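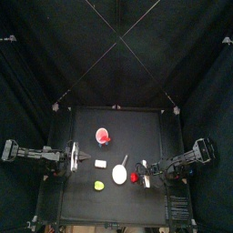 Black table, black fabric walls, an arm in from each side.

Wanted: people with opinions about relish

Calimlim is adding members to its tasting panel in Grodirby. The work is part-time, indoors and mostly silent. It pays $145 a session, plus as many plain crackers as you can stand, a number that gets smaller the longer you stay with us.

We make relishes, chutneys, a couple of mustards and one sauce. You may have eaten them on a hot dog at a county fair without giving the matter any thought. We would like you to give the matter some thought, three mornings a month, and write it down.

What the panel is for

A recipe doesn't stay put. Onions in July taste different from onions in February. The mustard seed people change their supplier, and don't mention it. A new kettle runs a little hotter than the old kettle. Each of these is too small for anyone in the building to notice, and then one spring a woman in another state writes us a two-page letter saying her late husband would not have recognized the Danenen. She was right, too. We went back and checked.

Danenen is our sweet pepper relish and it pays for the roof. We fill almost 2000 jars of it on a good day. The panel's first duty is to catch it drifting before the letter writers do. The second duty is to taste whatever Imelda Maglaya has been cooking in the development kitchen and tell her about it in words she can use. "Weird" is not a word she can use. "Tastes like a raisin that has been in a coat pocket" got a recipe fixed in one afternoon.

The third duty is Over. Over is the sauce. It goes over things. It has been in development for long enough that two of the people who began it have retired, and we would dearly like to finish. The panel has split on the question of clove more than once, and new members should know they're walking into a long-running argument with sides already picked.

What a session is like

You arrive by 8:45 a.m., having had no coffee. We are aware of what we're asking. You sit in a booth with a tray, a pencil, a glass of water and a stack of forms. Samples come through a hatch with a code on them. You taste, you score, you rinse, you wait, you taste the next one. You don't talk, hum, sigh with meaning, or make the face. Everybody has a face. The booths have partitions mainly on account of the face.

After the scoring there's an open discussion, where you may say everything you've been holding in. Mylene Saludo runs this part. She'll ask what you mean by "sharp," and when you tell her she'll ask again, and by the third time you'll have come up with something much better than "sharp." New members often find this annoying. By their second month they're doing it to their families.

We finish before noon. There is coffee then, and it's good coffee. You'll also find that it tastes a little like relish.

Who should apply

You don't need a background in food. Former panel members have included a roofer, a school bus dispatcher and a man who tuned church organs and could pick out turmeric at levels our lab equipment shrugged at. What we're after is harder to put on a résumé.

You should be able to tell two nearly identical things apart, and, when they really are identical, say so without feeling you've failed. We'll slip you the same sample twice from time to time. People who love to be right tend to struggle with this.

You should like vinegar, or at least be on speaking terms with it. A person who dislikes vinegar can make a very fine taster, but the mornings are long.

You should be able to change your mind in a room full of people, and also to keep it in a room full of people. If you're the sort who always goes along with the table, we already have a table.

You should write so that others can read it. Ruth Oakley types up the forms and has asked that this line be put in bold. The website doesn't do bold.

Who should probably sit this one out

Anyone with an allergy to mustard, celery, sulfites or tree nuts. We handle all of them and can't work around any of them, and we won't try to.

Smokers, sadly, and people who wear a lot of scent. Session mornings need to be free of perfume, aftershave, strong hand cream and mint toothpaste. We supply a toothpaste that tastes of nothing. It's a lonely experience, but it's free.

People employed by another condiment company. You know who you are, and in one case so do we.

Anyone related to Imelda. Two cousins have already been turned away and she stands by the rule.

Training

New members get four training mornings before they score anything that counts. You'll be paid for these at the full rate. The first covers the basic tastes in plain water, and it humbles most people. The second is texture: crisp, limp, woody, slick, and the one we call "wet newspaper," which you'll know when you meet it. The third is the scoring sheet. The fourth is a practice session with the regular panel, who will be polite.

Alun Rowlands teaches the training mornings. He has been tasting for Calimlim since the old building and has firm beliefs about dill, which he keeps out of the lessons and saves for the parking lot. If you have a cold on one of your training mornings, call in and we'll move you to another. Tasting with a cold is like judging a choir through a wall, and your scores will have to be thrown out anyway.

Pay and the rest of it

$145 per session, three sessions a month, paid at the end of the month by check or direct deposit. Training mornings pay the same. If we cancel on you with less than a day's notice, you still get paid. If you cancel on us with less than a day's notice, you don't, but we'll say we missed you.

Mileage is covered if you live outside Grodirby. Parking is behind the building. Please don't use the spaces by the loading dock, where the truck drivers have a system.

Each member takes home a mixed case of product at the holidays. Long-serving members have begun asking for cash instead, and we understand completely.

You'll sign a confidentiality form. It covers recipes, scores and the current state of Over. It doesn't stop you from telling people what you do for a living, though you may find that they then hand you things to taste at parties and stand there waiting.

Some questions we get

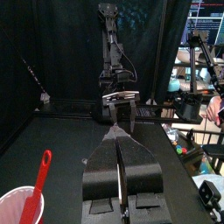

Do I have to swallow the samples?

Most members do, in small amounts, but a spit cup is provided for anyone who would rather not, and your scores count the same either way.

Can I bring my own crackers?

Ours are chosen for having no flavor at all, and it took some searching to find them. Please leave yours in the car.

How long do people stay on the panel?

A year is the least we ask for, as it takes a few months before your scores settle down. After that you can stay as long as your nose holds up. We retest everyone each spring, Alun included, and he is always sure that this will be the year.

Is this a way into a full-time job at Calimlim?

It has happened. Mylene came in through the panel. It isn't something we can promise, and the opening most likely to come up is in jar washing.

Will I get sick of relish?

You will, usually in the second month, and then for most people it passes. One former member never ate it again and still sends a card.

How to apply

Write to Honeylyn Rivera at Calimlim, 235 Depot Street, Grodirby, or drop your letter in the box by the front office door between 9 a.m. and 4 p.m. There's no form. Tell us your name, how to reach you, which mornings you're free, and any allergies or medicines that affect taste. Then, in one paragraph, describe something you ate this week. It doesn't have to be good food. A gas station egg salad sandwich won somebody a place last time, and it was by all accounts a terrible sandwich.

Please don't send samples of your own relish. We can't taste them for legal reasons, and Honeylyn has to carry them out to the dumpster, and some of them look very nice.

We'll invite a first group in for a screening morning, which takes two hours and involves cups of slightly salty water. You'll hear from us either way. Letters need to reach us by the end of July, and training begins after the pepper harvest is in, once the kitchen staff are speaking to one another again.

Calimlim hires without regard to age, race, religion, sex, disability or position on clove. The booths and the discussion room are on the ground floor and there's a ramp at the side entrance. If you need a form in large print, or someone to write down your scores as you say them, mention it in your letter and Ruth will set it up. She would, if asked, prefer to write down everybody's.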